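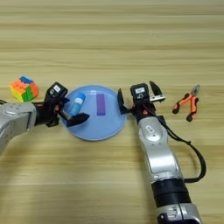
Ticket 186: left gripper pauses at plate
Product: Omness two-arm kit, on trial
Opened by: Sarahí Esquivel

Loving this kit so far! One snag: the left arm reaches the plate, then waits almost 4 seconds before closing. The right arm doesn't do it.

Step 1. Slowed the left arm and reran the pick with the small light blue item.
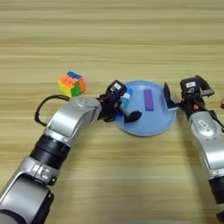
Step 2. Loaded profile 204, as Gilles Delorme at Omness suggested, and restarted both arms. Wow, what a difference! No pause in 4 runs.
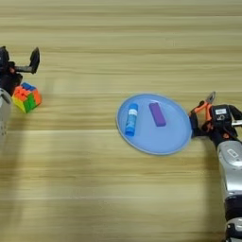

Glue stick and purple block on the plate, cube off to the left.

Status: open until Gilles confirms the profile is safe to keep.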